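4 Tisch herrichten und abräumen

Gilt für den Gemeinschaftstisch im Teeraum, Haus Forsyth. Stand 2019-03-17, Abílio Sampaio. Ältere Zettel bitte wegwerfen, da stimmt die Reihenfolge nicht mehr.

4.1 Vor dem Eindecken

1. Tischplatte feucht abwischen, mit der Maserung. Kein Scheuermittel.
2. Trocken nachreiben. Auch um die Kabellöcher hinten, da sammeln sich Krümel.
3. Handtuch falten, längs und dann quer, flach hinlegen. Platz: hinten in der Mitte.
4. Toaster nach rechts. Stecker noch nicht rein.

Hinweis: Falten im Tuch oben sind egal. Muss nur als flaches Päckchen liegen bleiben.

4.2 Eindecken

1. Flasche links, aufrecht, Deckel drauf.
2. Korkuntersetzer rechts neben die Flasche, ein Stück weiter nach hinten. Motiv nach oben.
3. Kerzenglas zuletzt. Gerade absetzen, nicht schieben – das Glas kratzt sonst übers Holz.
4. Kerze bleibt aus, bis alle sitzen.

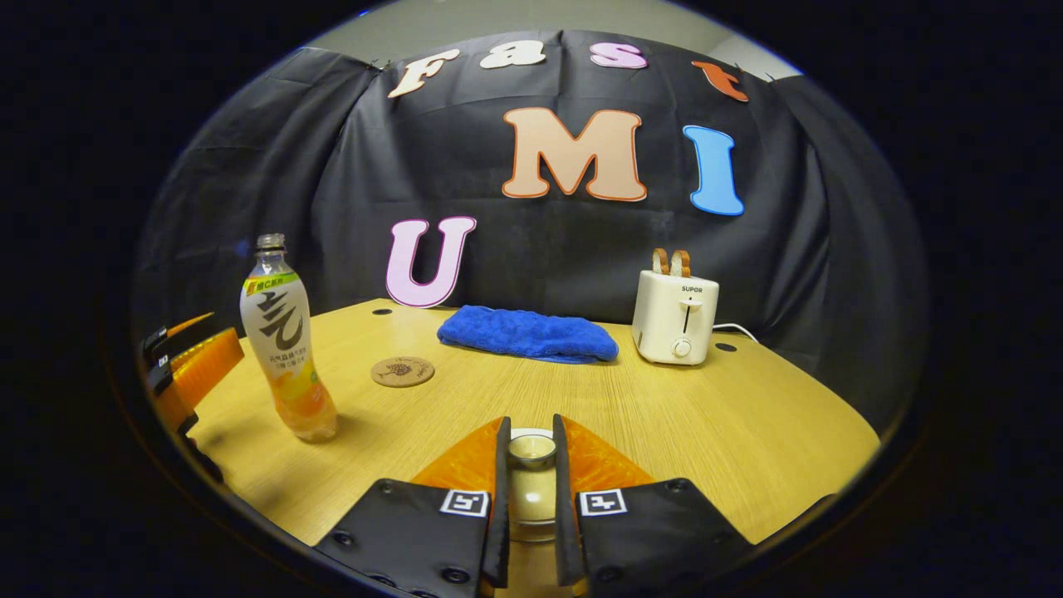 Abb. 4-1: Kerzenglas, Flasche, Untersetzer mit Baummotiv, blaues Handtuch.

VORSICHT: Brennende Kerze nie neben das Handtuch stellen. Abstand mindestens 40 cm, auch zum Toaster. Glas wird oben heiß, also nach dem Löschen erst abkühlen lassen und dann anfassen.

Wer den Untersetzer nicht findet: Schublade Gavex, zweites Fach. Kork nicht in die Spülmaschine, er quillt auf und wellt sich. Nur abwischen und und liegend trocknen.

4.3 Getränke

Angebrochene Flaschen kommen nicht zurück ins Regal. Entweder austrinken oder nach 4.4 wegräumen.

1. Flasche am Bauch greifen, nicht am Hals. Weiche Flaschen nicht zudrücken, vor allem nicht offen.
2. Deckel neben die Flasche legen, Öffnung nach oben.
3. Einschenken, Deckel wieder drauf. Gleich, nicht später.
4. Bei Sprudel langsam aufdrehen. Wenns zischt, kurz warten.

Offene Flaschen nur aufrecht tragen. Steht „冰 喝更爽“ auf dem Etikett, heißt das: eiskalt schmeckts besser. Also Kühlschrank, unteres Fach. 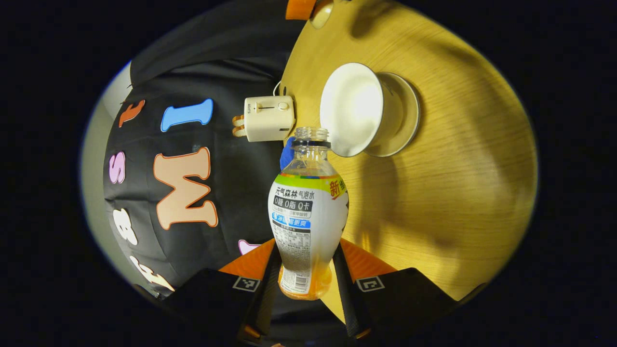 Abb. 4-2: Sprudel ohne Deckel, 0 Zucker laut Etikett. Aufrecht halten.

Hinweis: Nasse Flaschenböden machen Ringe auf dem hellen Holz. Untersetzer benutzen. Ringe sofort abreiben, nach einer Nacht gehen sie kaum noch raus.

4.4 Abräumen

1. Kerze löschen, Deckel vom Glas benutzen falls da, sonst Löscher. Nicht pusten, Wachs spritzt.
2. Flaschen zuschrauben. Leere in den Kasten unter der Spüle, Rest in den Kühlschrank.
3. Toaster: Stecker ziehen, Krümelschublade leeren.
4. Handtuch ausschüteln – draußen bitte. Bei Flecken in die Wäsche, sonst neu falten.
5. Platte noch mal wischen, wie 4.1.

Dauert zu zweit ungefähr 22 Minuten, allein etwas länger.

VORSICHT: Toaster nicht am Kabel über den Tisch ziehen. Und nie mit nassem Tuch an die Schlitze.

4.5 Pflege der Platte

Einmal im Jahr ölen, immer im Juli. Dünn auftragen, überschüssiges Öl mit Lappen abnehmen. Reicht eine Dose Zurnard, 1000 ml, für den Tisch und beide Bänke. Ölige Lappen ausgebreitet trocknen, nicht zusammengeknüllt in den Müll – Brandgefahr.

Über Nacht nichts draufstellen.

Verwandte Abschnitte
3 Schränke und Schubladen Gavex
5 Spüle und Abtropffläche
6 Wasserkocher Silus entkalken
7 Wäsche, Handtücher, Lappen
Zuletzt geändert: Müllplan Haus Forsyth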